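3.2 Work surface and cup layout

The surface on which a cup task is carried out is seldom reported in detail, although it affects both how easily a cup slides and how clearly its outline stands out. In the Gurkuvau sessions all tables were covered with flat brown cardboard before any cups were set out. Cardboard was chosen over cloth and over the bare table top after a short pilot in September, in which cloth wrinkled under repeated handling and the bare top produced reflections that hid the rim of the cup. The sheets were laid edge to edge and joined with strips of clear packing tape. Strips were not cut to a standard length. Where a seam lay under the central working area a longer strip was used, and shorter pieces were added towards the sides (Figure 2).

Tape changes the friction of the surface locally. A paper cup pushed from bare cardboard on to a taped seam tends to slide further for the same push, and a cup resting half on tape may turn slightly as it moves. We did not try to remove this effect. Seams were, however, kept in the same position across sessions at each site, so that layouts could be compared within a site - comparison between Plindport and Daly should be made with more care.
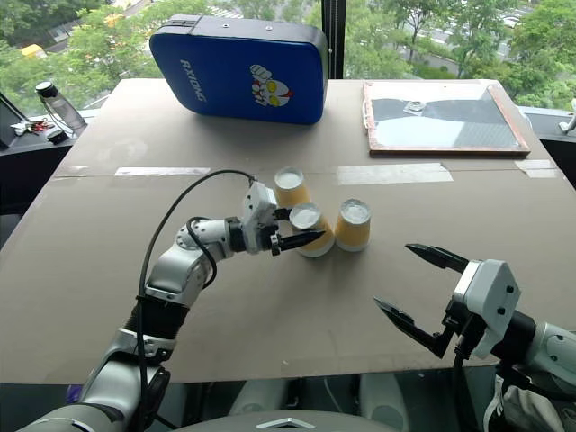
Figure 2. Three paper cups, upside down, in a loose triangular layout on the taped cardboard surface.

The cups were single-walled paper cups of the kind sold for hot drinks. All were placed with the base upwards. In this position the wider rim is in contact with the table, which makes the cup harder to knock over, and the base offers a flat upper face on which a second cup can be stacked in later stages of the task. The white base also contrasts well with the brown of the cardboard. The pale yellow-orange print on the sides gives less contrast, and annotators working from still images reported more difficulty in tracing the side of a cup than its base.

Layouts were recorded as one of four types: row, triangle, pair with outlier, and scattered. The triangle type covers any arrangement of three cups in which no straight line can be drawn through all three bases. It does not require equal spacing. In the layout shown in Figure 2 two of the cups overlap from the viewpoint used, while the third stands a short distance to the right. Such overlap was common in the triangle type and was coded separately, as it bears on which cup is taken first.

Of the 400 layouts set out, 376 were retained for analysis. The remainder were discarded because a cup was creased at the rim or because the layout type could not be agreed. Overlap between at least two cups was coded in 244 of the retained layouts. Coding was carried out independently by Deirdre Mac an tSaoi and Gøran Wallin, using the Zorkine layout sheet, and differences were settled by discussion.

Objects unrelated to the task, such as the blue padded case towards the back of the table in Figure 2, were left in place provided that they did not touch a cup. Their presence was noted on the layout sheet but was not used as a variable.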